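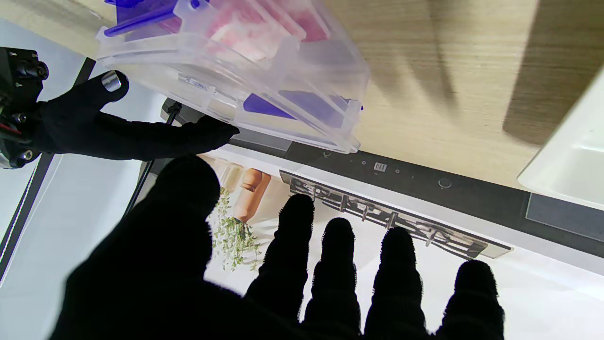 *Wrist camera view with both hands in frame. The storage box is tilted and the near hand is open.*

## 4.3 Setting up the bimanual grasp planner

Complete the hand calibration in section 4.2 before you start. The steps below apply to Prandico planner installs that use two arms and gloved hands. Keep the emergency stop within reach whenever motion is enabled.

1. Open the Hultura console and load the cell profile. The status line should read `PLANNER IDLE`.
2. Set the planner port to 1049. If another service already uses that port, stop it first. The planner does not fall back to a second port.
3. Under **Perception**, select both wrist cameras and the fixed camera. Wait until all three show a live stream.
4. Set **Object class** to `rigid_box`. For clear or frosted plastic, also turn on **Translucent surface**. This setting ignores depth readings taken through the walls and fits the box from its rim and edges.
5. Set **Plan timeout** to 3000 ms.
6. Draw the workspace limit around the tabletop in the fixed camera view. Leave any printed backdrop outside the limit.

**Note:** A printed kitchen scene can produce false detections of jars, pots and other items. If these show up in the object list, check the workspace limit before you change the detection threshold.

7. Place the box between the hands and press **Detect**. The outline drawn on screen should follow the rim on all four sides. 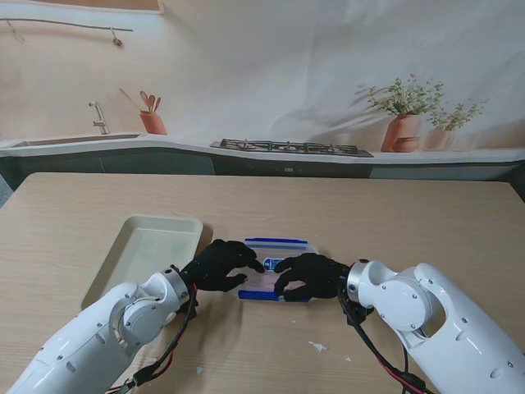
8. Select **Opposed side contact** as the grasp type. The planner assigns one hand to each side and shows both contact patches in the preview.
9. Run the preview at 15 percent speed with the fingers set to hover. Watch the cables under each forearm through the whole path.
10. If the preview is clear, switch from hover to contact and press **Execute**.

**Caution:** Do not raise the force limit to fix a slipping grasp. Thin plastic walls flex, and the controller may read the flex as a firm hold. Move the contact patches closer to the corners — the walls are stiffer there — and run the preview again.

### If planning fails

- `NO_PAIR`: The planner found a grasp for one hand only. Move other objects away from that side of the box and repeat step 7.
- `TIMEOUT`: Shrink the workspace limit. Raise the timeout only if the error comes back.
- `POSE_JUMP`: The wrist and fixed cameras disagree. Repeat section 4.2.

Save the working settings as a new profile. The default profile is overwritten at each update.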